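Joltura
A community map and rules pack for Ukell

README, last touched in November

Contents
What Joltura is
What's in the download
Installing
How a match plays
Settings you can change
The match log files
Known problems
Licence and thanks

What Joltura is

Joltura is a free add-on for Ukell, the turn-based island strategy game. It adds new maps, a slower and (we think) much more interesting supply system, and a computer opponent that will come after your harbours if you leave them alone for too long. It started as a single map drawn during a wet week and grew from there, and I'm still delighted every time somebody sends in a match I would never have thought of playing.

You need the full game. Joltura doesn't include any of Ukell's own files and won't run without them.

What's in the download

maps/ holds the map files. Piltthorpe is the one to start with: a long narrow island, two harbours, hills down the middle and very little timber.
rules/ holds the supply rules and the unit costs, all in plain text.
opponent/ holds the scripts for the computer player.
logs/ holds saved matches, described further down.
notes/ holds our working notes, spelling mistakes included. 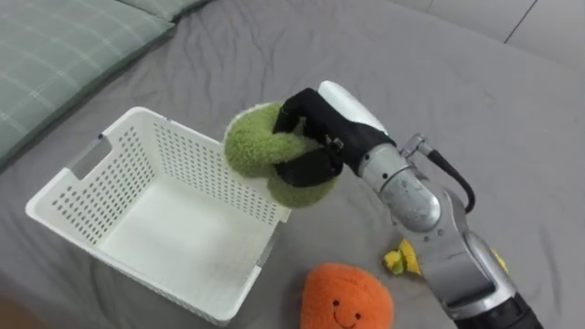
Installing

Close the game first. Copy the whole joltura folder into the mods folder inside your Ukell folder, keeping the name in lower case, or the game will skip it without a word of warning. Start Ukell, open Extras, tick Joltura and restart. The title screen should now show a small anchor beside the version number.

If you had an older copy installed, delete it before you copy the new one over. Mixing the two gives you old unit costs with new supply rules, and your cavalry will cost next to nothing. (Fun for one evening!)

Saved games from the plain version of Ukell will still load, but they carry on under the old rules until you start a fresh match.

How a match plays

Each side begins with 100 supply and a harbour. Supply travels along roads, and a unit more than 3 tiles from a road starts to go hungry at the end of your turn. Hungry units move more slowly but they still fight, so a bold march across the hills can work beautifully if you've planned the way back.

Boats carry supply too. This is the change I'm proudest of, and it makes the coast matter from the very first turn. Try leaving a fishing boat in the bay north of Piltthorpe town and see how far inland it lets you push. 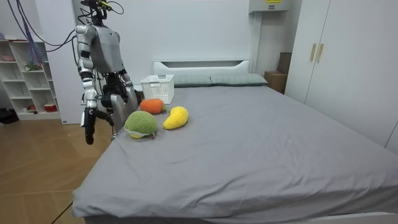

Siamak Jafarzadeh
Maps and rules, Joltura

Settings you can change

Open rules/settings.txt in any text editor. Lines starting with a hash are ignored by the game.

start_supply: what each side begins with. Lower it for a tense opening.
road_reach: how far from a road a unit can wander before it goes hungry.
opponent_mood: calm, bold or salehi. The last one is named after the Salehi map, where the computer player first learned to bluff, and it is wonderfully rude.
fog: on or off. Please try it on at least once!

The match log files

Players kindly let us keep their finished matches, and we use them to tune the opponent. Each log is a text file with one line per move: turn, side, unit, from, to, result. Player names are stripped out before a log goes in the folder. Most come from Piltthorpe, so please be careful about reading anything general into them. The players who send logs also tend to be keen ones, and beginners are badly under-represented. If you're new, yours is exactly the sort of match we'd love to have.

Known problems

Boats sometimes face the wrong way after loading a save. They still sail properly.
The opponent forgets about its second harbour if you capture the first at night.
On Salehi, the end-of-match screen can take nearly 2 minutes to appear. Leave it alone and it gets there.

Licence and thanks

Copy it, change it, share it, and keep this file with it. Hooman Tabrizi wrote the opponent scripts and answers questions about them in notes/opponent.txt, usually in the evening after 7. Map ideas can go in notes/wishlist.txt, and rough sketches are very welcome.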